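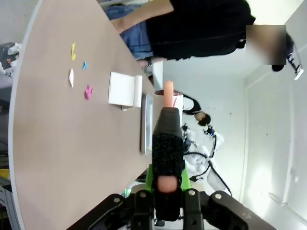

Tema 3. Geometría del plegado plano

3.1 Definiciones
Se llama patrón de pliegues al grafo que forman las líneas marcadas sobre la hoja desplegada. Cada línea se clasifica como monte (M) o valle (V).

3.2 Condiciones en un vértice interior
Maekawa: |M − V| = 2. El grado del vértice es, por tanto, par.
Kawasaki: la suma alternada de los ángulos consecutivos es nula.
Ambas son locales y no garantizan el plegado global.

3.3 Ejercicio
Demostrar Maekawa para un vértice de grado 4. Entrega en octubre, a Dace Mägi.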